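4.3 Fitting and checking the finger pads

The finger pads on the Sellard hand-held gripper are wearing parts. Replace them as a pair when the ridges have gone smooth at the tip, when a pad has lifted at one corner, or after 2000 grasps on the trigger counter, whichever comes first. Never run one new pad against one old one. The grip will pull to one side and the width reading will drift.

You will need the pad set (two pads, bagged), the small driver from the lid of the Vonby case, a lint-free cloth and a plastic scraper.

CAUTION: Switch the handle off before working between the fingers. The return spring stays under load with the power off. Keep the trigger lock engaged until step 7.

1. Squeeze the trigger fully, let it open to the stop and engage the lock. The fingers should stand apart with a clear gap between them.

2. Lift the old pad from the base of the finger with the scraper and peel towards the tip. Do not use a metal blade. A nick in the plastic body will spread.

3. Clean both inner faces with the dry cloth. Solvent is not needed and clouds the plastic.

4. Check the two screws at the base of each finger. They should be flush or slightly below the surface. Nip up any that stand proud, a quarter turn at most. If a screw turns freely the thread has gone and the finger must be changed (see 4.5).

5. Offer up the new pad with the ridges facing inwards, towards the other finger. Start at the tip and press down to the base. Hold for a slow count of 30.

Note: Pads from the first Minami batch were supplied without a backing tab. They fit the same way but are awkward to start. Use the edge of the scraper.

6. Repeat for the other finger.

7. Release the lock and close the fingers gently on nothing. The pads must meet along their full length. A wedge of light at the base means one pad sits too high.

4.4 Field check before a session

Carry out the field check at the place of work, after the handle has been carried or shipped and after any pad change. Bench results do not carry over reliably to outdoor light, and the wide lens shows faults at the edge of view that are easy to miss on the workshop monitor.

Stand at the first work surface with the handle held as it will be used and open the live view on the tablet. Both fingers must be in view, one to each side of the open gap, with their inner pads visible. The black area along the bottom of the view is normal for this lens and mask. So is the bending of straight lines towards the sides: a round table will show as an oval, and paving will appear to curve. Neither is a reason to adjust the lens ring. 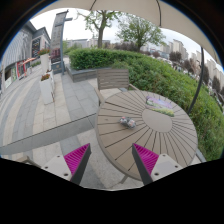

1. Compare the live view with the reference view saved at the last check. If either finger has moved sideways by more than its own width, the camera bracket has slipped. Go to 4.6.

2. Look at the pad colour. It should read as a strong magenta on both sides. If one pad looks dull or brown, wipe it and look again. If both do, set the exposure by hand and turn off automatic white balance.

3. Open and close the fingers 3 times at an even pace. The width reading should return to the same figure each time, within 2 counts. Record the figure in the session sheet.

4. Close on a light, soft article, such as an empty snack packet, lift it clear of the surface and hold it. Slippage at this load points to a pad fault — a weak spring will show up only on heavier items.

5. Record 300 frames while turning slowly on the spot, then play them back. Reject the check if frames are missing or the picture tears.

Note: Under a parasol or awning, point the lens once at open sky and once at the shaded work surface. The exposure should settle within a second or so of each move. Slow settling is a known fault in firmware earlier than the Trosham release.

CAUTION: Do not put the handle down on its fingers. Lay it on its side or return it to the case. Stone and slatted tops both catch the ridges and tear the pads at the edge.

Enter the result under "Field" in the session sheet, with initials. Failed checks go to Sarmīte Venckus, together with the playback file and the old pads if they were changed that day.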